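Report on the open day visit
Course project, automation module
Written for the group file

1. Where we went

Our group visited the open day at Bident in October. The company rents part of a former cannery in Brudley, built in 1956, and the old loading hall is now split into a workshop and a demonstration room. We were 31 students and were divided into 2 groups at the door. Our group had the workshop first and the demonstrations after lunch.

The aim of the project was to look at one automated task, write down how it is set up, and compare it with what we had read in class. We chose the table demonstrations because they were easy to watch from close up. The conveyor cell in the workshop was behind a fence and too loud for questions.

2. The workshop

The workshop tour took most of the morning. We saw the bench where grippers are assembled and a test stand that opens and closes one gripper all day. The counter on the stand is reset every Monday morning, so it did not tell us much about total wear. The guide said that screws working loose is a more common problem for them than broken parts - they now mark each screw head with paint after tightening.

We also got a short talk about Noltia, the software they use for recording and replaying arm movements. It runs on an ordinary desktop computer. An operator moves the arm through a task, the software stores the movement together with the pictures from the wrist camera, and the recordings are used later for training. They had 278 recordings of kitchen tasks at the time of our visit.

3. The table demonstration

The demonstration used a light gray table with toy food and kitchen things on it. The arm had a black gripper with two fingers, and a screen beside the table showed the view from the wrist camera. We were asked to stay behind a line of tape on the floor.

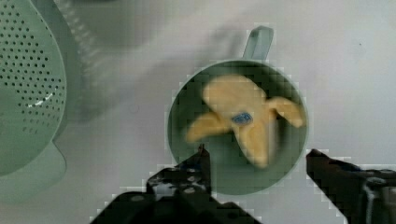

The operator explained that soft toys are harder than they look. A hard object stays the same shape when the fingers close on it, but a soft one gives way, and the arm has to be told how far to close. Their first setting was the same for everything and it did not work well with soft items. They now set the closing force by object type, and the list is kept in a plain text file.

The second thing we noted was the angle of approach. Coming straight down gives the camera a good view into a cup or bowl, but the fingers need room on both sides. When something is near the wall of the container, the operator turns the wrist first and then goes down. This adds a few seconds.

The picture on the screen was rougher than we expected, with blocky edges. We asked about this and were told that the stream to the visitor screen is heavily compressed.

4. Comparison with the class material

The textbook chapter on gripping deals mostly with metal parts in fixed positions. At Bident the objects are put down by hand and the position is different each time. The Boström method from our second lab assumes a known starting point, so it could not be used here without changes.

5. Problems with our own work

We did not agree beforehand on who would write down times, and our timing notes are incomplete. They are left out of this report. The afternoon session also ended at 3:30, earlier than planned, and we had two questions left about calibration. We have sent these by email and will add the answers to the appendix.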